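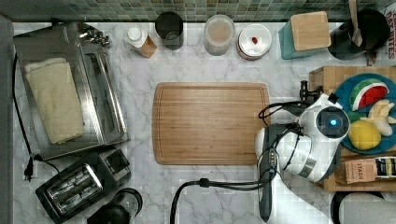 Budgeting for a kitchen robot work cell

A kitchen robot work cell is a counter, a robotic arm and a set of ordinary household items put together so the arm can be tried out on home tasks. Budgeting for one covers the arm, the gripper, the counter, the small appliances and all the stuff that goes on top. Also called a mock kitchen or test counter. The term "cell" is borrowed from factory work, where it usually means something fenced. Kitchen cells often are not.

Overview

Most of the money goes to the arm. Most of the delays come from everything else. A typical plan splits into three lines — robot, furniture, props — with a fourth for spares which gets cut first and put back later. Shared kitchens of this kind are found in university labs, small firms and trade schools.

Arm and gripper

Usually quoted separately. A quote may or may not include the wrist camera, the mounting plate, the controller and cabling, so buyers are advised to ask for each by name. Reach matters more than payload on a kitchen counter, as few items weigh much. Cable length is a common miss. Cables that loop outside the arm need slack, and slack needs somewhere to go when there is a marble counter full of things.

Grippers wear. Finger pads should be listed as a consumable and not as part of the arm.

Counter and props

Real countertop or a look-alike, depends on the budget. Stone is heavy and the base cabinet has to be rated for it. Polished tops and brushed metal reflect light, which can trouble cameras, so lighting gets its own line in better plans.

Appliances are normally store-bought: a toaster oven, a two-slice toaster. Secondhand is fine if doors and levers move freely. Containers, a cutting board, a utensil holder with a spatula, towels, boxes of tea. Toy food is widely used in place of the real thing, a banana or a lemon made for children lasts for months and costs very little. Real food gets budgeted by the week if at all.

Duplicates are reccomended for anything with a lid.

Example: the Billholm cell

The Billholm cell was planned by Kelechi Bako for Hastia, a small automation firm. Two suppliers were asked for quotes, Kasus and Friesen. Kasus was cheaper on the arm but priced the mounting plate as an extra. Friesen bundled it, with a longer wait. Bako's plan set aside $1,000 for props and appliances and another $1,000 for spares, mostly finger pads and cables. Lighting was put at $400. The arm was leased over 36 months with an option to buy at the end.

The order went to Friesen in March. The props line was overspent, the spares line was not. A second cutting board was bought twice by mistake.

Lease or buy

Leasing spreads the cost and may include repairs. Check whether crash damage is covered, many contracts leave it out. Buying makes sense where the arm will be moved to other work afterward. Short rentals exist but setup time eats into them, so they suit demos more than test work.

Often left out of budgets

Delivery to an upper floor. Extra outlets, as toasters and a robot controller should not share a power strip. Software renewals. Guarding or a floor scanner, if the safety review asks for one. Staff time to reset the counter between runs — this is the big one, and it goes on for as long as the cell is in use. Storage for props not on the counter.

Planning order

Tasks are settled first, then reach, then the counter, then the arm. In practice the arm is frequently bought first and the counter cut to suit. This works but can leave the back row of containers out of reach, and moving a backsplash is more expensive then it sounds.

See also

Robot leasing
End effector
Mock kitchen
Total cost of ownership

Page last edited 08/01/2026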